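Laundry corner news from the Trasside house

By Anika Whitlock, for the January newsletter

Dear members and friends,

In the last newsletter I promised that I would write about the laundry corner, and Delphine Pennington has reminded me of this promise two times, so I am writing it now. Those of you who come only for the evening classes maybe do not know this part of the house. It is the small corner behind the sewing room, where we wash and hang the children's clothes before they go to the exchange shelves. Last year 146 small garments passed through it. For a corner of this size, I think it is a good result.

For a long time we used a line of string between two hooks. It was cheap and it was also too high for me. Every time someone hung a heavy sweater in the middle, all the other clothes moved down to meet it. In the autumn we decided to stop with the string and to use a rack. We wanted one which stands on the floor, is made of wood, and is low enough that the older children can help. Delphine found one in the second-hand hall in Numdale. She paid for it from the tea money, and she carried it home on the bus.

I like this rack very much. It has one rail on top and a tray at the bottom, made of wood also, and this tray is more useful than I expected. The sleeves of a long shirt can rest there and do not go on the floor. The only care it needs is that you wipe the rail with a cloth before you begin, especially if it stood empty over a weekend.

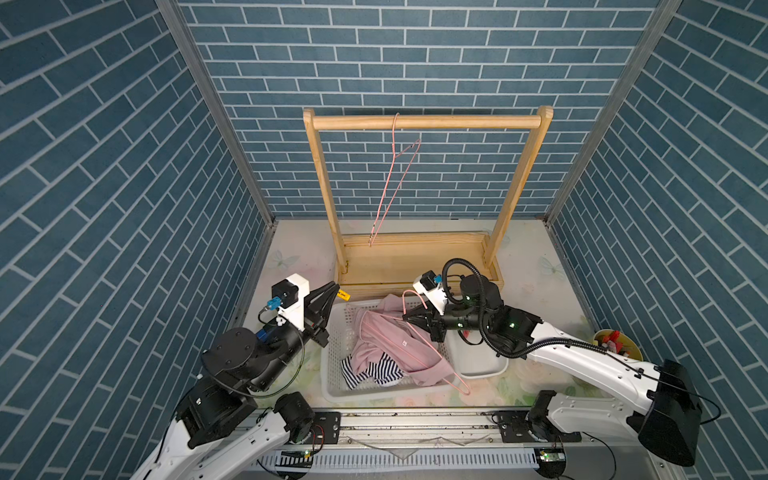

The rack in the laundry corner, with the white basket in front and one pink hanger already on the rail.

Some words about the basket. We have had several, and the ones with slots in the sides are the best for us. A closed basket keeps the damp at the bottom, and if you forget it until the next morning, you will smell your mistake. Please do not press the clothes down to make more space. It is better to bring a second basket from the shelf under the stairs. The flat white tray beside the basket can stay where it is, it is not in the way there.

Several members asked about the wall. Yes, it is wallpaper, and no, we did not paint each brick. The blue brick pattern was chosen by vote, and it won against a green one with leaves by only 2 votes. I voted for the leaves. Now, after some months, I must say that the blue is pleasant, and pale clothes are easy to see in front of it. The floor with the small flowers and butterflies was Delphine's wish. It is very light, so please take off your outdoor shoes at the door of the sewing room. I will continue to write this in every newsletter until the door mat is used.

Now to the hangers, which are the real subject of many letters I receive. We have the thin pink ones, and we have a box of mixed ones which came from the Begay family when they moved. The thin pink ones are right for children's clothes. A wide hanger stretches the neck of a small shirt, and then the shirt sits badly on the child. The thin one goes in easily. You put it in from below, through the body of the garment, and you do not pull it through the neck. I know that from above is faster. I have also repaired the necks.

For skirts, soft trousers and everything that slides, please use the yellow clothespins. You clip them on the hanger itself, and the garment hangs from the pin. My mother did it in this way and I believed that everybody did, but at our meeting last Friday I learned that it was new for half of the table. Clip at a seam or at the waistband, where the fabric is thicker. If you clip in the middle of a thin fabric, it can leave a small mark like a bite, and the mark needs the iron.

Please look also for the label when you hang something. If it is near a fold and easy to read, leave it outside, so the person who irons does not need to search for it. We had one blouse in November that was ironed much too hot, and I do not want to speak about this blouse again.

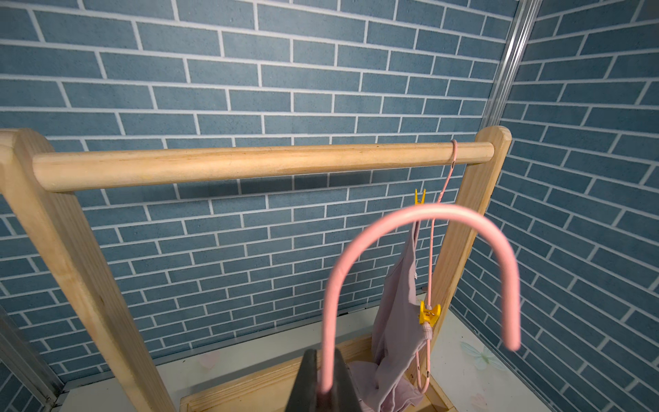 Yellow clothespins on a pink hanger, with a soft lavender-pink garment below.

A garment which is bunched together does not dry well in the folds, so open it with your hands when it hangs and pull the lower edge softly to both sides. If the piece is long, it can touch the wooden base, there is no harm in this. Turn it after lunch if you are in the house. With small cotton things you can usually take them down the same evening. With thicker things please wait for the next day, and feel the seams and the pockets first. The seams are always the last.

Hanging clothes too close is our most common problem. Leave the width of your hand between two hangers. When the rack is full, it is full, and the rest must wait in the basket or go to the radiator in the hall. The radiator is permitted for socks and towels only. Wool goes flat on the table in the sewing room, on a towel, and with a paper note on it so that it will not be used as a cushion. Yes, this was the gray cardigan.

A few practical notices, before I forget.

The washing powder is now from Miltow, the one without perfume. Two families told us that the old powder was not good for the skin of their babies. You need less of it than before. One spoon is enough for a normal load, and the spoon lives in the packet. If it does not live in the packet, please look in the kitchen drawer.

We are looking for more thin hangers, the color is not important. Delphine would like to have 70 before the spring exchange, and we are still far from it. If you have some in your wardrobe which you do not use, bring them on any morning and leave them in the box at the entrance. Please, no hangers from metal that is already rusty. The rust goes into the cloth and I have not found any method that takes it out completely. Lemon helps a little.

Clothespins are also welcome. The yellow ones are easy to find again when they fall behind something, so if you are buying new pins, I would ask for yellow or another strong color.

For the exchange itself, the clothes should come to us already sorted by size, if this is possible for you. Write the size on a piece of paper and put it on top of the bag. It is not necessary to wash them before, we wash everything again. Please empty the pockets. Last month we washed a chestnut, a bus ticket and a letter to a grandmother, and only the chestnut was still in good condition.

There is also the question of the ironing hours. At the moment we iron in the morning from nine, and this is difficult for those who work. Delphine offers to open the sewing room one evening in the week, if enough people write their name on the list. The list hangs on the inside of the sewing room door, and there is a pencil on a string. You do not need to be good at ironing. I can show how to do a collar, it takes five minutes to learn.

My thanks go to everyone who folded, sorted and carried during the winter, and to the Begay children for matching the socks. There are still eleven socks alone in the bowl on the windowsill. If one of them is yours, it is waiting for you there until the end of the month.

With warm greetings,
Anika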